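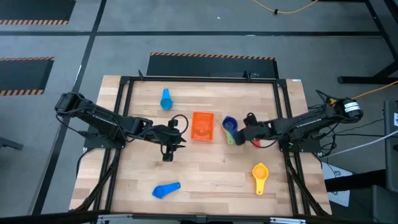
Visit to the Modden test hall: the two-arm bench

Notburga Sutter and I went to Modden in March to look at how the two-arm cells are kept running. Zawadi Sang, the technician on duty, took us through one of them. The task on it was a sorting exercise with colored measuring scoops and an orange basket.

Frame and mounting

The top is butcher block inside black metal profiles. Each arm stands on a base plate over a pair of rails, left and right, so an arm can be shifted along the bench without drilling. Sang rechecks the plate bolts every 100 hours - the only fixed interval on the mechanical side. After any shift the arm is homed and run through 4 reference poses before work resumes.

Cables

Cables are the main source of downtime. They run along the links and loop at the gripper, and the loop must leave the wrist its full travel. Too short and the connector pulls; too long and it snags on the fingers. Sang replaces a loop at 3000 cycles whether or not it shows wear. Spares come from Oravec, cut to length and labeled by joint.

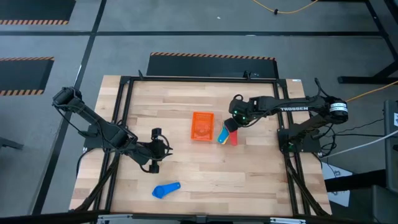
Grippers and wrist

Finger pads are cleaned at each shift change and swapped after 300 hours. Flat scoop handles are a good check of finger alignment, as a small offset turns the handle in the grip. Sutter asked about recalibration after a pad swap. It takes one pass with a gauge block, and the offset goes into the cell log.

The Holtov site uses the same log format. We go to Lodora next, where the arms hang from above.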